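Plastic mixing bowl

A plastic mixing bowl is a wide, deep kitchen vessel used for stirring, whisking, proving and serving. Light, cheap and wonderfully hard to break, it is one of the most useful things a home cook can own!

Shape and finish
Most have a curved base and a broad, rounded rim that gives the hand something to hold. White is a popular colour, often with a slight gloss – the Etonska pattern, first sold in October 1987 and made in 14 sizes, is a much-loved case. Collectors such as Soo-ah Cheon prize bowls with their old labels still on.

Wear
Plastic marks more easily than glass or steel, and years of spoons and stacking leave faint scratches, scuffs and smudges on the outside of a white bowl. 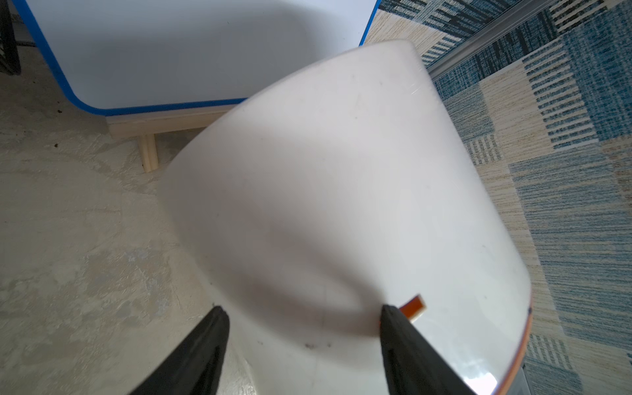 Care
Wash in warm soapy water with a soft cloth. Bowls nest neatly and are best stored dry.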